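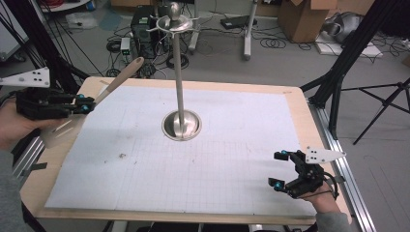

Handout 2, page 2

Reading a Town Map Before You Walk It

Welcome back, everyone, and thank you for getting your street lists in on time. Today we start on the survey of Stavstead, drawn in 1452, and I want you to take your time with it. Most people go straight for the market square and the church, and I understand why – they are lovely – but please begin at the edges. Follow the town ditch all the way around with a finger. Where does it bend? Where does a lane run up to it and simply stop?

Next, look at the plots along Sornalham Road. They are long and narrow, with the short end facing the street, and you will meet that pattern in nearly every market town we cover this term. Frontage cost money, so families built backward, adding a kitchen, then a shed, then perhaps a room to let. Keep an eye out for two plots that have been joined into one (the fence line usually gives it away).

A word about scale. Our classroom copies are drawn at 1 to 600, so one inch on paper is fifty feet on the ground. The older surveyor paced his distances, and on the hill toward Torvik his paces got shorter, poor man, so the hill comes out longer than it should. Measure the level streets first.

For next time, copy one block onto squared paper, mark every boundary you trust in ink, and leave the doubtful ones in pencil. We will compare them in September, when the walk takes place. Bring good shoes!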